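Sorting Chargers and Cables with a Two-Arm Robot: Term Project Report

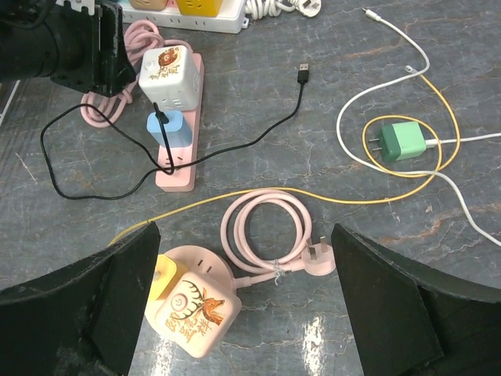 Our project looked at whether a policy trained from human demonstrations could sort the contents of a messy desk: power strips, chargers, cube adapters and cables. We worked in the Brustgate lab and called our task set Geltik. Most published sorting tasks use rigid blocks, and we wanted objects that bend, tangle and hide each other. The wrist view gives a fair idea of the difficulty. The thin yellow cable loops right around the green charger block, so pulling on one can drag the other. The pink cord held in a coil by a twist tie is much easier, as it can be treated almost like a solid object.

Method

We recorded 197 demonstrations by teleoperation. Before each one we mixed up the layout by hand, then the operator moved chargers to one side and cords to the other. We trained 2 policies on the same data. The first, Barta, used only the overhead view. The second, Pelard, used the overhead view together with the wrist views. Training settings were otherwise kept the same, and we tested both on layouts that were not in the training set.

Results

Pelard did better at grasping. Barta often closed its fingers beside a thin cable, or stopped just above it, and then carried on as if it had hold of something. Pelard usually lined up before closing and sometimes tried again after a miss. On charger blocks the two were hard to tell apart.

Neither policy dealt well with crossed cables. Both tended to grab the nearest section and pull, and a charger would come along with it. Once that happened the layout no longer looked like anything in the demonstrations, and the arm would hover or repeat the same motion. Glare from the glossy tabletop was also a nuisance in the wrist views. We changed the lamp angle partway through recording, so the lighting is not consistent across the data.

Limitations and next steps

All testing was done on one table with one collection of objects, and we can't say how either policy would behave elsewhere. Our demonstrations also included very few recoveries from a bad pull. A group continuing this work should record those on purpose and keep the lamp in one place. The recordings will stay on the lab server until 2028.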